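Westden Workers Board > Wages and Hours > Tip credit and the September payroll change

9 posts

gratline
Posted December 4, 2019
Looking for someone who has read the new tip rules more closely than I have. I work the floor at the Plustine on the harbor side. Until September our card tips were paid out in cash at close. Since then they go through payroll, every two weeks, and the processing fee is taken off before the money reaches us. The base rate did not change. My first question is whether the fee can come out of the tip at all. The second is whether the house can count the full tip toward the minimum wage when we receive less than the full tip.

payslip_reader
Depends on the state. Under the federal rule an employer can generally deduct the card company's percentage from the tip, provided the deduction is no more than what the card company charged on that tip. Several states do not allow any deduction. Check the state first.

gratline
Our state follows the federal rule on this one. The deduction is a flat amount per shift. It is not a percentage.

payslip_reader
Then that is the weak point. A flat amount will exceed the real fee on slow shifts. Pull your stubs and compare shift by shift.
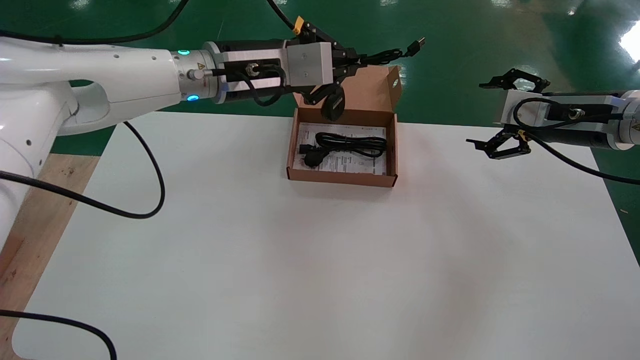
Fakevcombe
I disagree with the post before mine. Comparing shift by shift sounds thorough, but the labor office will look at the pay period or the workweek. If the total taken in the period is under the total fee, I doubt they will bother with one slow lunch.

payslip_reader
The workweek is the unit for minimum wage. The fee deduction is a separate test and it attaches to the tip itself. They are two different calculations and people mix them up constantly.

Fakevcombe
Show me where it says that. I filed a claim two years ago against another restaurant and the investigator only worked with weekly totals. Nobody asked me for anything smaller.

tablenine_west
Both of you may be right in practice. The investigator uses what the employer kept. My former place, Wubshet, kept only weekly totals, so that was the basis of the settlement. It came to 3,881 for the whole floor staff, before taxes. We had asked for a bit over 4,000. The gap was almost entirely the fee deductions that could not be matched to a card slip.

What helped us:
Own log of hours, written the same night
Photos of the closing report
Pay stubs in one folder, oldest first
The written notice of the tip credit, or a statement that none was given

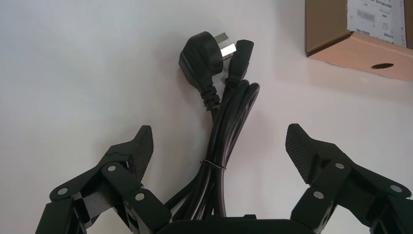 Power cord with plug and connector, bundled.

gratline
Thanks. There was no written notice that I can find. The manager announced the change before a dinner shift and a sheet went up by the time clock, but it covered pay dates only and did not mention the credit or the fee. I have stubs back to the change and closing reports for most of my shifts. I will do the comparison both ways, per shift and per week, and post the totals when I have them. If anyone else at Plustine is reading, keep your stubs and send me a message.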